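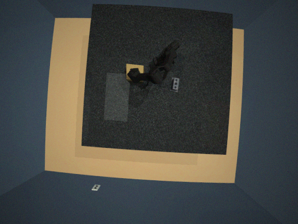 Riding with Litara: Your Questions

What is Litara?
Litara is the shared ride and car service for Evcombe and Jarnudbridge. One account gets you a seat in a shuttle, a car by the hour or a bike for the last stretch home. We love watching people find out how far they can get with it!

Do I need to own a smartphone?
No. You can book by phone or at the desk in Klinhom station, and the desk staff are wonderful with first-timers.

How early should I book a shuttle?
Most riders book on the day. If you're going to the hospital or catching a train, book the evening before and you'll get a fixed pickup time.

How many people can I bring?
Up to 4 on one booking, including you. Bigger group? Call us and we'll try to put you on two shuttles that leave together.

Where do I pick up a shared car?
There are 5 parking bays in Evcombe and more on the Jarnudbridge side. Bring the car back to the bay you took it from - one-way trips are something we'd love to offer, but they aren't ready yet.

Is there a mileage limit?
Day rentals include 300 miles, which gets you to the coast and back with plenty left over for wrong turns and ice cream stops. After that you pay by the mile.

Who pays for gas and insurance?
We do, both of them. Use the card in the glove box to fill up, and please leave at least a quarter tank for the next driver.

Can I bring my dog?
Yes please! Dogs ride free on shuttles. In shared cars, use a blanket and shake it out afterward.

Has this been going long?
Napaporn Ratanaporn started it in 1997 with a single van and a paper sign-up sheet, and she still answers a good share of the rider mail.

Will there be late shuttles?
They start in November, on the Klinhom route first. If you'd like another route to run late, tell us which stop you use and what time you need to get home.

Page updated 16 July 2026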